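4.2 Teaching a grasp point in Jidel

Once the arm is homed, you get to the fun part – showing Jidel where to pick things up!

1. Start the Jidel server and wait for "ready" in the status line.
2. Open Grasp > New and give the point a name.
3. Set the speed limit to 41 for the first run.
4. Jog the gripper over the part, lower it, and press Close. 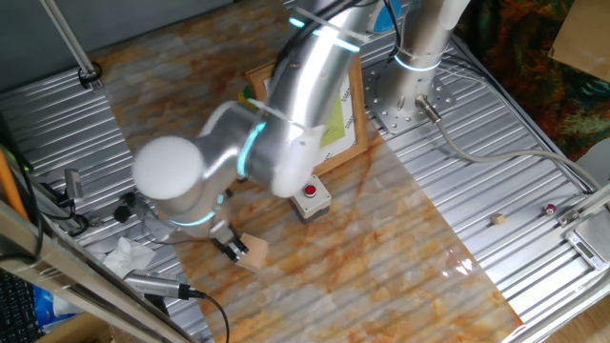
Jidel saves the grasp as an offset from the part, so the planner can reuse it wherever perception finds that part again. We love this feature. Pick something small and plain for your first try, like the light-brown block between the fingers, and keep the stop button on the table where your hand can find it.

5. Press Store. The planner tests 300 approach paths and keeps the best 3.
6. Replay the point 2 times before raising the speed.

Note: Replay uses the last saved part model. If you changed the model, reload it first.

Caution: Don't edit a grasp point during replay. The planner won't pick up the change until the next run – and the preview will already show it.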